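Open day at the Cordeiro flower works

The Cordeiro works makes artificial flowers for hotels and shop windows. It opened its doors in January for the first time in 15 years, and I took the early tour at 9 a.m.

Geert Dekker runs the dye room and led our group. The catalog lists 197 stems. Petals are cut on a press from Drestel, then colored and shaped by hand. Roses take the longest, he told us, and training takes five months.

The last stop was the sample room, where stems are paired by color. Red roses with pale blue hydrangeas is an old order that still sells. 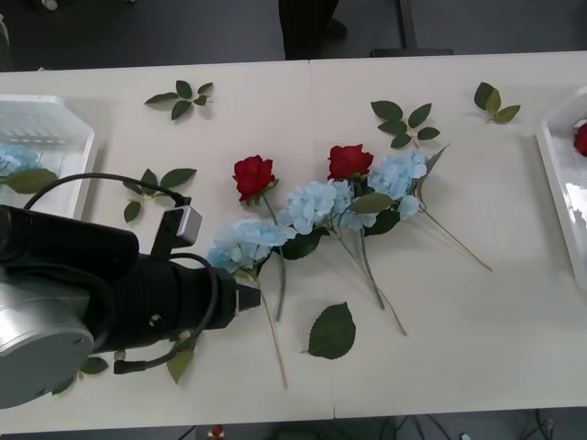 Getting there

Take bus 651 to Linier and walk up the hill. Parking is limited.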